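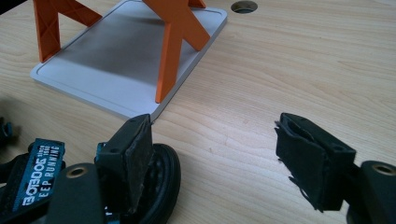
Hand Gripper Bench Inspection — Omoregie Workshop, Bench 4
Sheet filled in by Farah Setiawan, August
Reason for inspection: fault report, finger failed to release

Marks used: OK / WATCH / FAIL / N/A
Comments are compulsory for anything other than OK. "See above" is no longer accepted as a comment, and neither is a drawing of a shrug.

1. WHAT WENT WRONG

1.1 Fault described in the reporter's own words: YES
Comment: "It grabbed and then it didn't ungrab." I have read longer reports that said less. To fill in the gaps: mid-morning, during a pick and place run with the hand gripper, the right finger closed on the job and stayed closed when the trigger was let go. The operator pulled. The finger then opened all at once and the job went across the bench and onto the floor. No injuries, one startled operator, one mug.

1.2 Run number recorded: YES
Comment: Run 67 of a planned 200. The log carries on to run 100, so somebody had another thirty-three goes with a tool that had already thrown something. We will come back to this in section 6.

1.3 Tool taken out of use straight away: FAIL
Comment: See 1.2. (I am allowed to write that because I wrote the rules.)

2. FINGERS AND PADS

2.1 Left finger pad, surface: WATCH
Comment: Dark textured face looks worn and slightly scuffed. Still gripping when tried by hand. Check again at the next inspection and don't wait for it to look like the other one.

2.2 Right finger pad, edges: FAIL
Comment: Visibly frayed, with loose threads hanging off the bottom and more down the left side. It has the look of a well-loved sofa arm in a house with cats. My best guess at the fault is that a thread was drawn into the slide and held the finger shut until enough force was put on it. I can't prove it, as whatever was in there had gone by the time I opened the tool up, but a guess is enough to condemn a pad.

2.3 Loose threads trimmed: N/A
Comment: Do not trim them. Trimming is how we got to this stage. A pad with its edge gone is replaced, both sides together, from the Tonar stock in the second drawer.

2.4 Mounting holes on top of fingers clear of debris: OK

2.5 Fingers open to full width and stay there: OK
Comment: Opens nice and wide today, all innocence. It did the same on the morning of the fault, so this line tells us less than we'd like.

2.6 Fingers release under load, ten tries each: FAIL
Comment: Left finger passed all of its tries. Right finger hung up on two, for a moment each time. Stopped there and tagged it.

3. BODY AND MOVING PARTS

3.1 Casing free of cracks: OK

3.2 Round part with rubbery rim, beneath the left finger: OK
Comment: Turns freely, rim not split. Keep threads away from this as well. It would eat one gladly.

3.3 Brass-rimmed holes, both sides: OK
Comment: Rims seated. Nothing hanging from them, and I'd like it to stay that way. Last spring there was a key ring.

3.4 Straps and labels secure: WATCH
Comment: The blue strap with the white lettering is firmly on, but it is fabric, it is close to the working end, and after 2.2 I'm feeling unfriendly towards fabric. Tuck in any free end before use. "SINCE 1998" is printed on the strap and does not refer to the pads, whatever they look like.

3.5 Handle tight: OK

4. BENCH AND JOB

4.1 Bench clear apart from the job: OK
Comment: Tray and orange stand only. The mug has been retired to the kitchen, minus its handle.

4.2 Tray lying flat and not rocking: OK
Comment: Pressed all corners. The white rim is raised, so a foot of the stand can catch on it when lifted. Lift straight up, then across.

4.3 Stand upright on tray, crossed legs sound: OK
Comment: This is what took flight. The flat orange plastic pieces have been checked along their edges and at the joints. It has come out of the affair better than the mug.

4.4 Hole in the bench top kept clear: WATCH
Comment: The round hole beside the tray is big enough to swallow small parts, and anyone who has dropped a screw down one will know the feeling. Fit a cover before the next run. Adora fitted the bench and can supply one, apparently in a choice of greys.

4.5 Lighting adequate at the working point: OK
Comment: Good light on the wood, though the fingers themselves sit in shadow with their insides dark. Black pad, black finger, black thread. Use the hand torch when checking 2.1 and 2.2 or you will pass a pad that doesn't deserve it.

5. PEOPLE

5.1 Operator wearing eye protection: FAIL
Comment: On the forehead. The forehead was very well protected.

5.2 Operator knows what to do if a finger sticks: FAIL
Comment: The answer given was "pull harder". The answer wanted is: hold still, lower the job to the bench, take the weight off, put the tool down, call someone. Do not put your own fingers between its fingers to persuade it.

6. ACTIONS

6.1 Tool tagged out. Tag stays on until I remove it.
6.2 New pads, both sides. Omoregie stores.
6.3 Open and clean the slide on the right finger. If it still hangs up with the new pads fitted, the tool goes back to Jirotberg for service.
6.4 Repeat 2.6 with ten tries per finger, no exceptions, witnessed.
6.5 Runs 67 to 100 struck from the log and done again. Yes, all of them.
6.6 Pad edges added to the start-of-shift check, with torch.
6.7 Cover for the bench hole.
6.8 Drinks go on the shelf by the door.

Result: NOT FIT FOR USE
Next inspection: when 6.2 and 6.3 are signed off
Signed: F. Setiawan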